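Zuletzt aktualisiert: Februar

4.2 Der Schreibtisch und seine Mitbewohner

Die Ratgeberliteratur zum häuslichen Arbeitsplatz kennt im Wesentlichen zwei Sorten von Dingen: solche, die man zum Arbeiten braucht, und solche, die man wegräumt. In unserem Material kommt diese Unterscheidung selten vor. Die 97 Teilnehmenden der Gurness-Erhebung wurden gebeten, jeden Gegenstand auf und über ihrer Schreibfläche einer von vier Klassen zuzuordnen (Arbeitsmittel, Versorgung, Zierde, Sonstiges). Die Klasse »Sonstiges« war als Notausgang gedacht und wurde zur Haupttür. Von den 728 Nennungen, die nach Bereinigung der Doppelungen übrig blieben, entfielen 351 auf sie.

Voicu hat in der Pilotphase vorgeschlagen, die Restklasse aufzuteilen, und dafür die Bezeichnung »Verweiler« eingeführt. Gemeint sind Gegenstände, die weder benutzt noch betrachtet werden und dennoch bei jedem Aufräumen ihren Platz behalten. Ein Spielzeugauto vor einer Buchreihe wäre ein solcher Fall, jedenfalls solange niemand damit fährt. Die Abgrenzung zur Zierde bleibt unscharf. Ambrosio und Preda kodierten das Teilmaterial Masanja unabhängig voneinander und gerieten sich vor allem über Plüschtiere in die Haare; die Protokolle der Abgleichsitzungen sind in diesem Punkt länger als der Kodierleitfaden.

Ordnet man die Funde nach der Höhe, ergibt sich ein etwas klareres Bild. Auf der Schreibfläche selbst dominieren Becher, Rechner und Kleinverpackungen. Eine Ebene darüber stehen die Bücher in Nachbarschaft von Figuren und Flaschen. Ganz oben finden sich bevorzugt große, weiche Dinge, die anderswo im Weg wären. Abbildung 7 zeigt diese Schichtung recht deutlich, einschließlich der Kissen in Keksform, für die unser Leitfaden keine Regel vorsah.

Abbildung 7: Regal mit Schreibfläche. Oben Kissen und ein geschlitzter Ordnungshelfer, in der Mitte Bücher und Plüschbär, unten Becher und geschlossener Laptop.

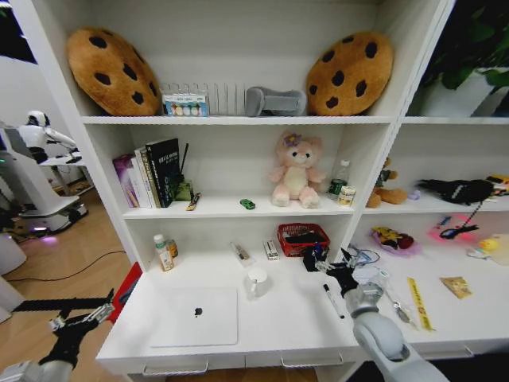
Gegen eine rein vertikale Deutung spricht, dass die Bewohnerinnen und Bewohner ihre Ordnung fast nie so beschreiben. In den Interviews ist von oben und unten kaum die Rede, dafür umso mehr von »da hinten« und »bei den anderen«. Die zweite Wendung verdient Beachtung. Sie setzt voraus, dass Dinge Gesellschaft haben – und dass man ihnen diese Gesellschaft nicht ohne Weiteres entzieht. Eine Teilnehmerin begründete den Standort eines Teddybären damit, dass er »schon immer neben dem Schwarzen« gelegen habe. Der Schreibtisch war zu diesem Zeitpunkt vier Monate alt.

Behälter verhalten sich anders, als ihr Name nahelegt. Körbe, Fächer und Sortierhilfen werden angeschafft, um Streugut aufzunehmen, und treten ihm dann bei. Pop spricht hier von der »Selbsteinlagerung der Ordnungsmittel«. In der Nachbefragung gaben 72 Personen an, mindestens einen Organizer zu besitzen. Auf die Frage, was er organisiere, wurde die Antwort in mehreren Fällen nach einem Blick zum Regal gegeben.

Für die Auswertung mit Clasteck hatte das praktische Folgen. Leere und gefüllte Behälter wurden zunächst gemeinsam erfasst, später getrennt, und schließlich auf Einspruch von Lazăr wieder zusammengelegt, die zu Recht darauf hinwies, dass ein Korb mit einem einzigen Gegenstand in keine der beiden Spalten passt. Die in Abschnitt 4.3 berichteten Werte beruhen auf der zusammengelegten Fassung. Plüschtiere sind darin als Verweiler geführt, Kissen als Zierde, und über die Kekskissen wurde per Los entschieden.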